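Pikex Two-Arm Handover Rule Pack

Desktop arms > Setup and safety > Rule packs

Sold as: download plus printed cards
Works with: any pair of tabletop arms you can give a speed limit and a stop zone
Current edition: November

Hello, I'm Orest Savchuk, and I write the rule packs for Pikex. This one covers the job I get asked about more than any other, which is two arms sharing one table and passing things between them. One arm on its own is fairly easy to keep civil. Put a second one opposite and you suddenly have elbows, wrists and fingers all wanting the same bit of air (and both controllers quite sure they got there first!).

What's in the pack

A short rule book, a set of cards to stand by the bench, a blank risk sheet, and a simulated tabletop so you can try the rules before you let real metal near them. The simulation loads straight into Stilach. If you're on Posix you'll need to import the table and the arms separately, which is a bit fiddly but only has to be done once.

The rules I'd keep if I lost all the others

One arm moves, one arm holds. During a handover the giving arm stays put until the taking arm has reported a grip. I know it's slower. I've tried letting them meet in the middle and I went back.

Keep to 200 mm/s inside the shared zone. Outside it you can go as fast as your own risk sheet allows, but the slow-down has to finish before the gripper crosses the line, so set your braking point well back.

Check the whole arm, please, and not only the tool tip! Most of the near misses people send me are a wrist or a big shoulder joint swinging through a space the planner thought was free. The pack has a clearance check for every link, and it's on by default. Leave it on.

Flat things get gripped by the edges, with enough face left over for the other fingers. Decide which side belongs to which arm and write it on the card.

If either arm stops, both stop. Restarting is done by a person, at the bench, after looking.

Do it in simulation first

Run the full handover in the simulated room, chairs and all. I put furniture in on purpose, as an arm reaching past the table edge needs something to be checked against. Move the chairs to match your own room, or swap in your own models. A clean run here doesn't sign off the real cell, mind, so you still need to fill in the risk sheet and do a slow run with your hand on the stop button.

What it isn't

The pack is good practice written down. It won't replace your local safety rules or the arm maker's manual, and where they're stricter, follow them. It also doesn't cover people reaching in while the arms are live. For that, have a look at the Kalinowski guarding pack, which goes into light curtains and fencing properly.

Updates are free for the edition you bought. If a rule doesn't make sense on your bench, write to me through the contact page and tell me which arms you're running. 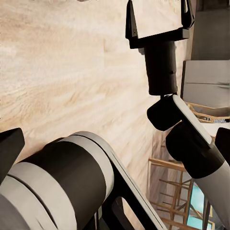
Simulated tabletop with two arms, one holding a pale flat piece in its gripper.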